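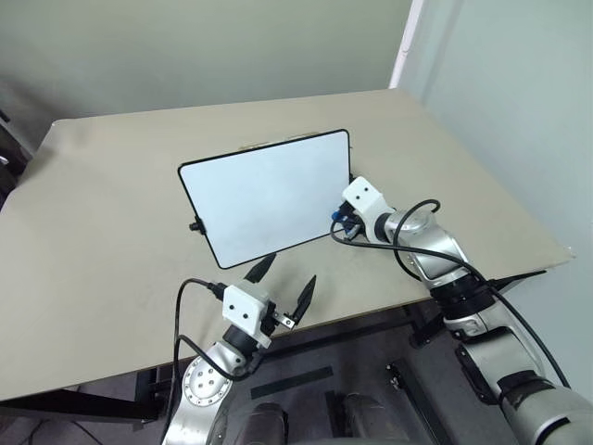
The **Warkov fixing** is a daily reference rate for the Vakmont crown against the US dollar. It is published by the Warkov Exchange and used to settle forward contracts, value fund holdings and convert import invoices. The rate is not a price at which anyone is required to trade, although many contracts refer to it by name.

## Calculation

The fixing is worked out from spot trades made on the exchange during a short window in the early afternoon. Trades smaller than 1000 dollars are left out. The remaining trades are sorted by price, the highest and lowest are dropped, and the median of what is left becomes the rate for the day. It is quoted to four decimal places.

If fewer than three eligible trades take place in the window, the exchange uses the midpoint of firm quotes from its member banks. When no firm quotes are available either, the previous day's rate is carried over and marked with an asterisk in the published table. Carried-over rates are most common in the last days before a public holiday.

## History

Before the fixing was introduced, banks in Vakmont set their own daily conversion rates. Prosser Bank, the largest lender in the country, posted its rate first each morning, and smaller banks tended to follow it. Exporters complained that the posted rate often lagged behind the market, especially on days when grain prices moved sharply.

The exchange began publishing its own figure as an information service. It gained wider use after the Zulham Clearing House accepted it for the settlement of currency forwards. The calculation was at first a simple average, which allowed a single large order to move the result. The median replaced it after a dispute over one settlement date in January, when the fixing differed from the spot price by 50 basis points – well outside its usual range.

## Use

Forwards settled against the fixing are cash contracts. No crowns change hands, and the losing side pays the difference in dollars. The standard contract size is 3000 dollars, which is small by international standards and reflects the large share of farm cooperatives among the users.

Investment funds use the rate to value foreign holdings at the end of the day. Because the window closes before the New York afternoon session, fund values may not reflect later moves in the dollar. Some funds apply a later rate from another source and state this in their prospectus.

## Criticism

Trading in the crown is thin outside the window, and activity has become concentrated inside it. Critics argue that this makes the rate less useful as a measure of the market over the whole day. The exchange has said that a longer window would take in more trades but would delay publication past the clearing deadline.

A revised rulebook took effect on 10/1/26. It requires member banks to keep records of orders placed during the window and bars them from sharing those orders before publication.

## See also

- Currency forward
- Reference rate
- Spot market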